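3.2 Demonstration collection with hand-held grippers

All demonstrations for the packing tasks were recorded without a robot present. The demonstrator holds one gripper in each hand and does the task directly, closing the fingers with a trigger under the grip. Each gripper has two fingers with soft pads on the inside faces and a wide-angle camera mounted behind them, so the recorded view stays close to what the arm's own wrist camera sees later. Finger opening is logged with every camera image. The pose of each gripper is recovered afterward from the video and the inertial data.

We started with remote control. In January two of the authors (Naqvi and Kushnir) spent most of their collection time driving the two arms through the Relesora leader-follower setup. The recordings were clean, but slow to produce. Soft packets were the main trouble. A person operating the arms from across the room could not feel when a bag had been caught by its seal only, and many episodes ended with a dropped packet and a reset. With the hand-held grippers the same operators finished an episode in far less time and needed fewer resets. We kept 70 of the remote-control episodes as a held-out set for checking action labels, and used none of them for training.

Demonstrations were collected in homes, on whatever surface was free. The demonstrators were asked to leave the rooms as they were. No markers were placed, and lighting was not controlled. This made pose recovery harder in a few places, mainly where a plain wall filled most of the view, but it gave the policy a range of backgrounds that we could not have set up in the lab.

3.3 Tasks and instructions

The set covers 4 tasks: filling a box with packets, emptying a box, sorting packets into two groups, and handing a packet from one gripper to the other. Every demonstrator read the same one-page sheet and then did 50 practice episodes, which were discarded. The sheet gave the following rules.

Begin with both grippers open and in view of each other.
Pick up one item per gripper at a time.
Take a packet across its width, between the two seals, unless it is lying so that only the end can be reached.
Do not push items with the back of the hand or straighten the box with the fingers.
If an item is dropped, pick it up again and go on. Do not stop the recording.

The last rule was added after the first week. Early on, demonstrators ended the episode at each drop, and the policy trained on that data had no idea what to do when a packet slipped. Episodes with a drop and a recovery now make up a useful part of the set and are tagged as such.

Demonstrators were free to choose the order of the packets and which hand to use. Fekete and Tindall checked the recordings by eye and removed those where a gripper left the tracked volume or where a bare hand moved an item. After this step 3000 episodes remained. The split between training and validation was made by home, so that no room appears in both.

Figure 4 gives two views from the snack packet tasks, recorded in one home. In the first, the packets are in the box and the fingers are at its front edge. In the second, each gripper holds a packet, with others lying by the box. Thin packets of this kind fold under the pads, and the width reported by the gripper is then close to zero even when the grasp is good. For this reason we do not use finger width alone to label a grasp as successful.
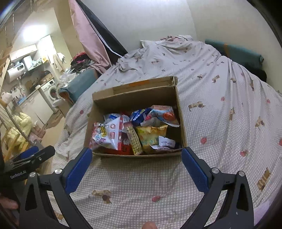
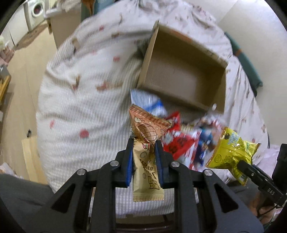

Figure 4. Views from the gripper cameras during collection with snack packets and a cardboard box.

3.4 Converting demonstrations to robot actions

The recovered gripper paths are expressed relative to the first pose of each episode and resampled to the control rate of the arms. Paths that would take either arm past a joint limit are dropped at this stage. The finger opening is scaled to the stroke of the robot gripper and delayed slightly to match its closing time, which was measured on the Drirau arms before training.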